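Moved to Nundholm in June and I've been tracking what I spend on food. Short thread.

1/ Budget is $184 a month for one person. I went over by $10 the first month, all of it snacks and drinks.

2/ The store in Undham is cheaper for rice and beans. The bus there takes 60 minutes each way - I go twice a month.

3/ The aisle where the money goes: 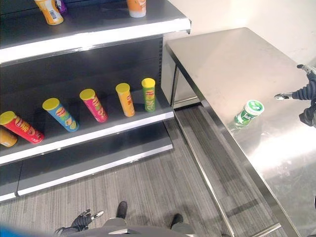
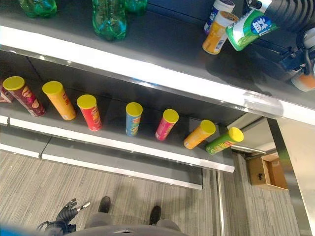 Gray shelves, white edges, canisters. My weak spot.

4/ Spyros Omerović told me to write the list by meal, so now it's five dinners and whatever they need. Lunch is leftovers.

5/ Freezing bread works fine. Freezing cooked potatoes does not.

6/ Will post the July total when I have it. Still looking for cheap coffee.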